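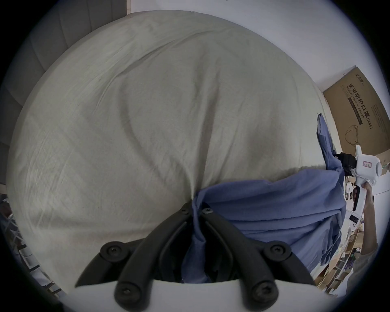 Ticket 132: Sula sheet creeping and wrinkling on Bralell bed
Opened: Sep 15, 2019
Status: Solved, kept open for comments
Product: Sula sheet, sage, on Bralell wood frame with padded headboard

Hello Pruvetti team,

First let me say I love the Sula sheet and I am not writing to complain about the color, which is the softest green and looks lovely against our white wall. My trouble is that it won't stay smooth. We use this bed as our folding spot for all the clean laundry (it's the biggest flat surface we have, and my back is much happier than it was with the coffee table), and by the time I've worked through a load of shirts the sheet has walked toward the headboard and there are long diagonal creases all over it. Every blue shirt I spread out picks up the lumps underneath, so the folds come out crooked and I end up doing them twice.

What I've tried so far:

Washed it again on cool and put it on while it was still a touch warm from the dryer. Better for one evening.
Turned it a quarter turn in case I had the long side on the short side. I did not, and it fit worse.
Tucked the loose end down hard between the mattress and the rail. That holds until I lean on the edge to reach a sleeve.

I have had the bed since May and the sheet nearly as long. Happy to take everything off and start over if you tell me in what order!

Reply from Bernardo Carrilho, Pruvetti Support

Thank you for such a thorough note, and for trying the quarter turn, because that's the first thing I would have asked. I think the mattress is the place to start. Strip the bed completely and look at how it sits inside the rails. On the Bralell the rail comes up beside the mattress, so if the mattress has shifted to one side you get a tight edge and a slack edge, and all the slack shows up as wrinkles in the middle. Even a small shift matters. Please slide it back until you can get your fingers down the same distance on both long sides, then wait to put the sheet on until you've smoothed the mattress surface with your palms. 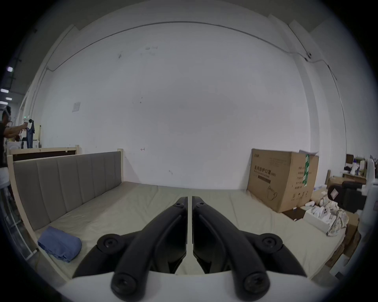

Do I need to take the headboard off to center the mattress?
Leave the headboard where it is and pull the mattress from the foot end, one corner and then the other.

Bernardo, it was well over to one side, more than I'd have guessed. I centered it, put the top corners on first as your leaflet says, then the bottom ones, and pulled the extra fabric down toward the foot. I gave it 40 minutes to settle while I had my lunch, then folded the whole basket. There are still some soft wrinkles but they don't bother the shirts now, and it hasn't crept.
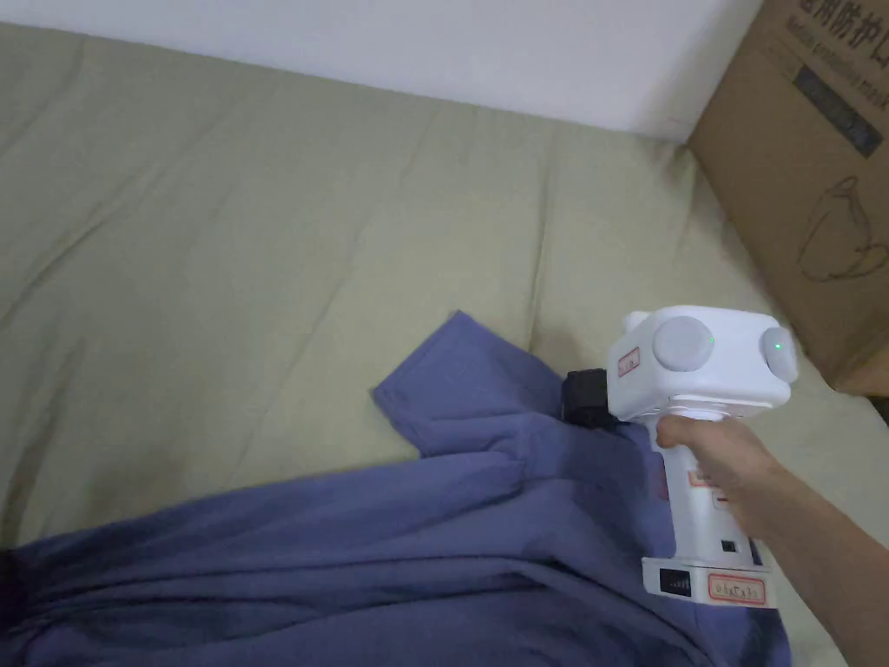 Sage Sula sheet at the wall side, with a blue garment on top.

Wonderful news. Some light creasing is normal with the Sula. If it creeps again, try the sheet straps from our Patrício range, which clip underneath at the corners. I'll leave this ticket open a little while in case you think of anything else.

Recent tickets
Patrício straps: which way do the clips face?
Bralell side rail squeaks when sitting on the edge
Sula sage or Sula sand, washing with darks
Pillowcase seam came undone after 3 washes
Pack of 4 corner clips missing from order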